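Using Your Gokstead Slow Cooker
Section 3: Your First Stew

If you have come straight here from the unpacking pages, welcome! Those of you who have already washed the crock and lid and done the short water run in Section 2 can carry on. If you skipped the water run (I know, I know, you were hungry), please go back and do it, as the first heating can give off a bit of a smell and you don't want that in your dinner.

The recipe we use for a first cook is the chicken and barley stew that Nayara Medeiros wrote for the very first Gokstead booklet. It is forgiving, it doesn't mind waiting for you, and it uses nearly every setting on the dial, so you will know your cooker pretty well by the time you sit down to eat.

What you will need

Boneless chicken thighs, cut in large chunks
300 grams of carrots, peeled and sliced thick
200 grams of pearl barley, rinsed
One onion and two celery stalks, chopped
1,000 milliliters of chicken broth
A bay leaf, salt, pepper, and a squeeze of lemon for the end

Setting up

1. Choose a level spot on the counter, within easy reach of an outlet. Leave a hand's width of space on every side of the cooker, and keep it out from under low cabinets, where the steam will collect.

2. Check that the outside of the crock is dry, then lower it into the base. It should sit flat with no rocking. If it rocks, lift it out and look for a crumb or a bit of packing material underneath.

3. Make sure the dial is at OFF before you plug in the cord.

Caution: Don't use an extension cord, and don't let the power cord hang over the front of the counter where a child or a dog could catch it.

4. Clear a little working room beside the cooker for your cutting board and a bowl. You will be going back and forth a few times, and it is so much nicer when you aren't balancing a plate of raw chicken on top of the toaster. 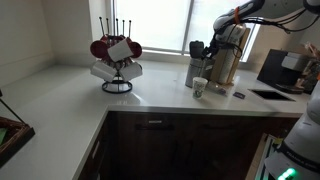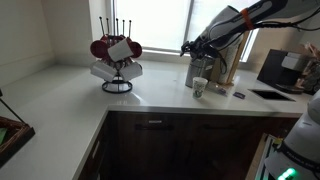
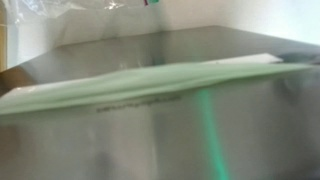 5. Put the onion, celery and carrots in first. Root vegetables take longer than meat in a slow cooker, which surprises a lot of people, and they do best at the bottom where they are covered by the liquid.

6. Scatter the rinsed barley over the vegetables, lay the chicken on top, and tuck the bay leaf down the side. Season with salt and pepper, going easy on the salt if your broth is already salty.

7. Pour in the broth slowly. It should come no higher than the FILL line on the inside of the crock. The crock holds 2,000 milliliters up to that line, so if you have been generous with the carrots (I always am), leave out a little broth and top it up later.

Caution: Never use frozen chicken in this recipe. Thaw it completely in the refrigerator first.

Cooking

8. Put the lid on and turn the dial to HIGH for one hour. Then turn it down to LOW and leave it for five more.

9. Try not to lift the lid! Every peek lets the heat out and adds to your cooking time. If you must look, wait until the last hour, when you can also give everything a stir and add a splash of hot broth if the barley has drunk it all up.

10. Check the thickest piece of chicken with a food thermometer. It should read at least 165°F. If it isn't there yet, put the lid back and give it another half hour before checking again.

11. Turn the dial to WARM, fish out the bay leaf, and stir in the lemon juice. The stew can stay on WARM for up to two hours, so there is no need to panic if somebody is stuck in traffic.

Note: The barley keeps swelling after the cooking is done. A stew that looks soupy at six o'clock may be thick enough to stand a spoon in by seven — loosen it with hot broth or water and taste again for salt.

Caution: The crock and lid are very hot at this point. Use oven mitts for both, and set the crock on a trivet or a folded towel, never straight onto a cold stone surface.

Leftovers

Spoon what is left into shallow containers and put them in the refrigerator within two hours of turning the cooker off. Don't store the stew in the crock itself, and don't use the WARM setting to reheat it. A saucepan on the stove does that job much faster, and you can turn to Section 4 for cleaning while it heats.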